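## Hilo: Remover con dos brazos, resultados con recorte de demostraciones

**azanetti**

Dejo los números de Clatitz. Entrenamos con 3814 episodios teleoperados y, aparte, con el subconjunto filtrado de 2783. El filtro descarta episodios con pausas largas del brazo izquierdo antes de tomar el palito. Evaluación: 415 ejecuciones por política, mismas semillas de colocación. La política filtrada gana en agarre y empata en remover.

**greco_706**

¿El brazo derecho interviene o solo ocupa espacio de acción? Si no interviene, yo congelaría sus articulaciones y repetiría.

**azanetti**

En esta tarea no manipula nada, pero su estado entra en la observación. Configuración de mesa: palito en el cuenco rosa, con la taza, el tenedor y los bloques como distractores.

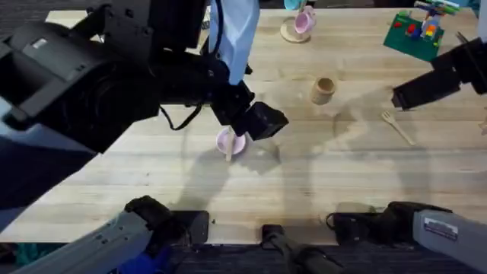
### Respuestas

**itedesco**

No comparto la conclusión. El filtro quita pausas y también quita los episodios difíciles, que son los que tienen pausas. Habría que comparar con un recorte aleatorio del mismo tamaño – sin eso no se separa calidad de dificultad.

**greco_706**

De acuerdo con Ilaria. Además, «remover» está mal definido. ¿Cuenta meter el palito o exigís una vuelta completa?

**azanetti**

Una vuelta completa sin perder el agarre. Lo etiquetan dos personas a partir del vídeo. El recorte aleatorio está en cola.

**musley**

En Bovangate probamos el mismo filtro con cubiertos y salió al revés: peor agarre. Nuestras pausas eran correcciones útiles.

**itedesco**

Arturo, sube también los fallos separados por posición del cuenco. Con la media global no puedo comparar con lo de Bovangate.

**azanetti**

Los subo en julio, con el recorte aleatorio.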